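April, bench 2, started after lunch

Continuing with the natural dye tests. Last entry I wrote that the avocado stones give a better pink than the skins, and I want to correct this, because I was comparing two different waters. The stones were cooked in rain water from the barrel and the skins in tap water. So the comparison is not fair and please do not use those swatches for the Udosden order.

Today both baths in tap water, same pot size, same wool (the Farell undyed, fine one). Stones washed and cut in quarters, skins torn by hand and scraped until no green flesh is left. If flesh stays inside, the bath becomes greasy and the wool takes the colour in spots. I lost one skein in this way in winter and I don't want to repeat it.

**Bath A, stones**

- 45 minutes heating, never boiling. When it boils the colour goes to brown and does not come back.
- Left in the pot with the lid on, 24 hours.
- Strained through the old cotton cloth. The metal sieve lets small pieces pass.

**Bath B, skins**

- Same heating, same resting.
- The liquid looks darker than A, but this tells little about the wool. I have been fooled by it before.

Mordant is alum for all skeins, weighed on the small balance. The big scale is not reliable under 20 g, it jumps. Somebody has put a sticker on it saying "OK", I have removed the sticker.

Results after rinsing and drying in the shade: A is a dusty pink, quite even. B is warmer, more like salmon, and to my surprise it is the stronger one. So the opposite of what I wrote last time. With a little washing soda in the bath both go redder, B more than A. With iron water both become grey, with some violet in it. The grey from A is beautiful and I would like to make a full skein of it if there are enough stones.

About quantity: we need many more stones than I thought. The café at Escobedo keeps them for us in the freezer, but they arrive mixed with lemon peel, and this must be sorted out before cooking, the acid changes everything. I will ask them for a separate box. Frozen stones work as well as fresh ones, as far as I can judge.

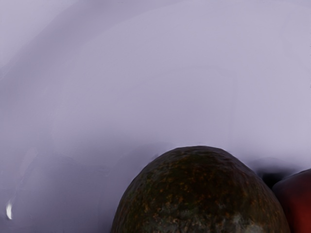 The light test is the part which worries me. I have put a card from each bath in the south window, half covered with black paper. If the pink fades as quickly as last summer, we should sell it only for things which stay indoors, and write so on the label. The Grultix cards (the paid ones with the blue wool strips) are in the second drawer. Please put them back after use, they are expensive.

To do:

1. Repeat B with rain water, so that the table is complete.
2. Check pH of the tap water again, the strips were old.
3. Weigh skins dry, not wet. I have only wet weights for today and they are not worth much.
4. Calculate if 2,000 ml is enough for a 100 g skein or if the wool is too crowded. I think it is crowded, the middle of the skein came out paler.

Pot with the iron is marked with red tape. Do not use it for pinks, also not after cleaning.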